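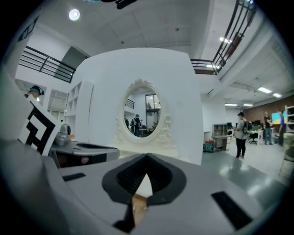
4.3. Qué pasa cuando la pinza se mira en un espejo

Llegamos a esta pregunta casi de rebote. Estábamos revisando las trayectorias de Siltwood con Merja Jääskeläinen, ya tarde, y nos llamó la atención que los errores de localización más grandes se amontonaban siempre en los mismos sitios: cristaleras, pantallas encendidas, suelos muy pulidos y, sobre todo, espejos. Hasta entonces yo había tratado esos casos como ruido. Mala idea, y lo digo porque fui yo quien escribió el filtro que los descartaba.

El problema se entiende rápido. Nuestro sistema estima la posición de cada pinza de mano a partir de lo que ve su propia cámara, con odometría visual e inercial, y luego corrige la posición relativa entre las dos usando el marcador fiducial montado en la compañera. Un espejo mete en la imagen puntos característicos preciosos, con buen contraste y muy estables, que geométricamente están detrás de la pared. Si la persona que opera se mueve despacio, el estimador se los cree. La Figura 4 recoge un fotograma de una de estas secuencias: el marcador de la segunda pinza queda a la izquierda y el espejo ovalado, en el tabique del fondo, devuelve un grupo de gente que para el algoritmo vive en una habitación que no existe.

Figura 4. Vista desde la cámara de una de las pinzas, con el marcador de la otra a la izquierda y un espejo en el tabique blanco.

Para estudiar el efecto con un poco de orden grabamos 80 demostraciones nuevas, repartidas entre las sedes de Pistville y Riihimäki. Las primeras 50 se hicieron con el espejo descubierto y el resto con el espejo tapado con una tela mate, y en ambos grupos la tarea era la misma: coger una pieza pequeña con una pinza, pasarla a la otra y dejarla en la bandeja. Cada operadora repitió el recorrido a su ritmo (probamos a imponer un metrónomo y fue un desastre, todo el mundo acababa moviéndose como un muñeco de cuerda). Saimi Vuorinen se encargó de medir la trayectoria de referencia con un sistema óptico externo, que calibramos antes de cada bloque.

La corrección que proponemos es bastante modesta. Por cada punto característico guardamos dos hipótesis, la directa y la reflejada, y dejamos que compitan durante una ventana de 5 segundos. La hipótesis reflejada necesita un plano, y aquí es donde el marcador nos ayuda más de lo que esperábamos: como sabemos dónde está impreso y qué tamaño tiene, cada vez que aparece a la vez el marcador y su reflejo podemos calcular el plano del espejo sin pedirle nada a nadie. Cuando el reflejo del marcador no entra en el campo de visión, el método recurre a la simetría entre grupos de puntos, que funciona peor y tarda más en decidirse.

Con el espejo descubierto, la versión original perdió el seguimiento varias veces durante el traspaso, justo el momento en que las dos pinzas se acercan y más falta hace la posición relativa. Con las dos hipótesis activas solo lo perdió en 3 demostraciones, todas con giros bruscos de muñeca. En el grupo del espejo tapado no vimos diferencias entre ambas versiones, y eso me dejó más tranquila: me preocupaba que el estimador empezara a inventarse espejos por todas partes.

Queda un caso que no hemos resuelto – la gente que camina por la sala y también aparece reflejada. Una persona en movimiento genera puntos que no encajan en ninguna de las dos hipótesis y, si son muchos, alargan la decisión. Fereshteh Khosravi propuso enmascarar a las personas antes de extraer los puntos, y es lo que hacemos en el código publicado, aunque el enmascarado falla con figuras pequeñas o muy juntas dentro del reflejo. Shigeru Okabe prefiere atacarlo con el modelo de movimiento y tiene una versión preliminar funcionando con los datos de Pruvgate. La comparación entre las dos opciones se presenta en la sección 4.4.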